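4. Placing the pad on the bed

This section is for the Plakstead bed pad with curved edge, used on top of the bedding. If you have the older pad with straight corners, please use the sheet that came in its bag, because the folding is different. Read the whole section one time before you begin. The work is easy for one person, but with two persons the pad stays flatter.

4.1 Before you start

Take the pad out of the storage bag and let it lie open for one night. From the factory it is folded in four, and the fold lines need some hours to go down. Do not iron them. The surface is soft and felt-like, and a hot iron makes shiny places which do not go away.

Check the dark navy border all the way around. The stitching should be closed everywhere. If you find a loose thread, cut it short with small scissors and do not pull. If more than 2 cm of the border is open, do not use the pad and write to the Wastham service desk.

You will need:
- a made bed with a clean cover or sheet
- a lint brush or a dry cloth
- a tape measure (only for step 5)

Note: The color of the border can go off on very light fabric in the first weeks, mostly when the fabric is damp. Put the pad on a patterned or darker cover until you have washed it once.

4.2 Laying the pad

1. Make the bed as usual and pull the cover smooth. Small folds under the pad will be felt through it.
2. Go over the cover with the lint brush. Crumbs and hair stick to the underside and are difficult to remove later.
3. Put the folded pad on the side of the bed where it will be used, with the grey side up and the sewn label toward the foot end.
4. Open the pad in two movements, first toward the head end and then toward the middle of the bed. Do not shake it open in the air. It takes the cover with it and you must start again from step 1.
5. Measure from the edge of the mattress to the widest point of the curve. It should be 80 cm or a little less. If it is more, the pad lies too far to the middle.
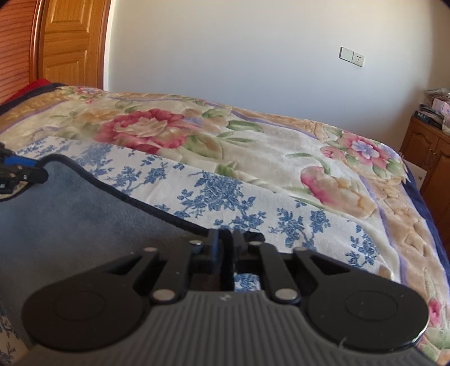 6. Smooth the surface with the flat hand, always from the center to the border. Use light pressure. The grey surface has a slightly uneven tone and this is normal for the material. It is not dirt and brushing will not change it.
7. Follow the border with two fingers and press it down where it stands up. If it rolls under, lift this part, turn it back and hold it for a few seconds.
8. Look if the pad lies quiet when you sit down beside it. When it slides, the cover under it is probably satin or another smooth fabric. Cotton holds it better.

CAUTION: Do not fix the pad with safety pins. The holes become bigger with each washing. Do not use the pad together with an electric blanket, also not when the blanket is switched off.

4.3 If the pad does not lie flat

A wave in the middle: The cover under the pad is pulled too tight on one side. Lift half of the pad, loosen the cover and lay the pad back.

A wave along the curve: Often the border has become shorter than the surface after washing too hot. Make the border damp, pull it gently by hand and let it dry lying flat. You may need to repeat this.

Corners of the old fold stand up: Leave the pad one more night with a heavy blanket on it. Janka Koubek from our sewing room recommends to turn the pad over for this night, and we agree that it goes faster.

4.4 Small things on the pad

Take away hard or sharp objects before you fold the pad. Keys, tools and hair clips leave marks in the surface if they stay inside the fold for a long time. Fresh marks can be steamed out from a distance, with a cloth between. Old marks usually stay.

4.5 Washing and drying

- Wash separately the first time, in cold water.
- Use the wool program with liquid detergent and no softener.
- The spin must not be more than 1000 turns per minute. Less is better for the border.
- Dry flat on a rack, away from the heater. A pad which hangs over a line gets a long shape and the curve will not fit any more.
- In winter the drying can take two days. Please do not put the pad back on the bed while the border still feels cool.

4.6 Putting the pad away

Fold the pad loosely, with the grey side in. Change the place of the fold from time to time. Store it in the cotton bag and not in plastic. In a wardrobe it should lie on top of other things, with no weight on it.

Spare cotton bags and border repair sets can be ordered from Wastham under part number 450. Please write to Iveta Paulík in the service desk and give the number from the sewn label. The desk is closed in July.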